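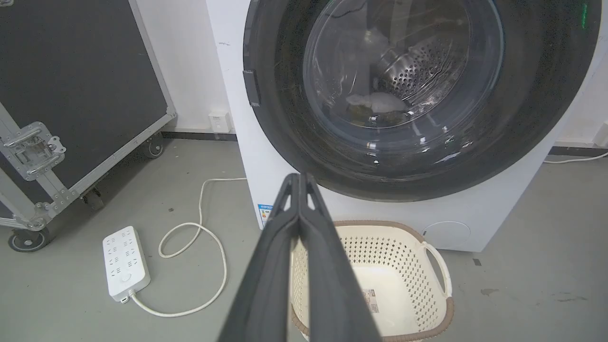 The price of a laundry robot should be judged against the worst load of the week. The easy load of towels that a salesperson would choose tells you very little. I have been reading what Weerasinghe says about the Skiketti, its two-arm kit for unloading a front-loading washer, and I have talked to people who rent one, and I keep coming back to how small the job looks from outside. There is a round door, a drum, and a basket on the floor right under the door. A crumpled white cloth near the bottom of the drum and a small olive-brown thing beside it are all a person would need two seconds for. For a gripper with two flat fingers, the white cloth is one problem and the small thing next to it is another.

Weerasinghe rents the Skiketti for $90 a month, with a setup charge of $40 and a contract that can't be ended before seven months are up. Or you can buy it outright for $1,312. The rental gets you the arms, the grippers, the camera and the software, plus a phone line that is answered during business hours. It does not get you a stand. For that you are sent to Furnititz, which makes one that fits, and which charges separately for delivery. I think a kit that can't be used without a stand should come with a stand, and I would say the same about a bicycle and its seat.

My own view is that the purchase is fair and the rental is not. Seven months of rent plus setup comes to $670, more than half of the purchase price, and at the end you have to box the thing up and send it back. Weerasinghe's answer is that renters get software updates first. That is true, but an owner gets the same updates in a few weeks.

Notburga Kaufmann runs a small guest house in Jarkcombe and has had a Skiketti on rental since May. She does pillowcases, hand towels and the odd apron with it, and she likes it. Her main point was that she loads the washer in the evening and comes down to a basket of clean things in the morning. She does not use it for sheets. A wet double sheet wraps around itself, and she says the arms will pull at one corner until they give up and wait for her. Weerasinghe lists sheets as supported. I would call them supported in the way that my car supports snow.
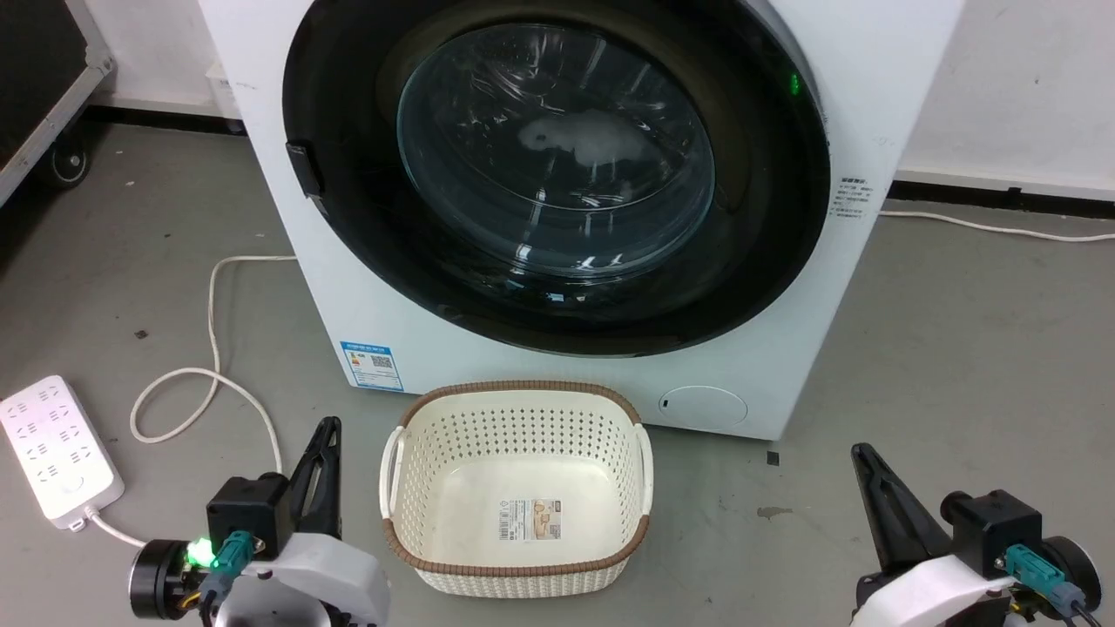

The other thing she brought up was the basket. The instructions want a stiff one, with the opening facing straight up and placed in the same spot each time. She put tape on the floor for it. I don't mind that. People already adjust their kitchens for dishwashers and their rugs for robot vacuums, and a piece of tape is a fair trade for not bending down. But it ought to be on the sales page, and it is on page eleven of a manual you get after you pay.

Rizwan Miah takes a harder line than I do. He repairs washers and dryers and has been called out to two homes with the kit. Nothing was broken in either one. In the first, a sock had stayed up in the door seal, and the owner wanted to know why the robot had reported the drum as empty. In the second, the door had been left a little open and the next cycle would not start. His opinion is that any machine which says a drum is empty should be right about it, every time, or else say it isn't sure. I agree with him there. I part ways with him when he says the arms have no place in a house at all. He has good knees. Plenty of people don't, and for them the reach down into a low drum is the worst part of laundry day.
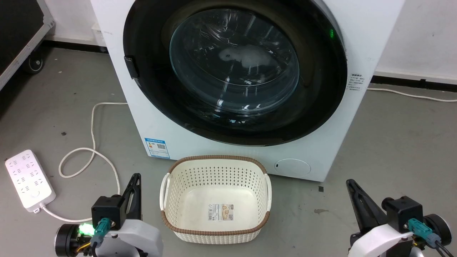
Both arms at the washer, with the basket on the floor in front of it.

So who should get one? If your loads are mostly small items, you have a front loader with clear floor in front of it, and bending hurts, buy the kit and skip the rental. If you wash sheets for a family of five, wait for another version. You will also want a bit of patience with power cords, as the stock ones are longer than they need to be and there is no clip to hold them - Kaufmann used hooks from the hardware store.

I would like Weerasinghe to do two things before it sells many more of these. Put the stand in the box, even if the price goes up. And take sheets off the list until the arms can handle a queen size without somebody coming downstairs to finish it.

Mar 26, 2021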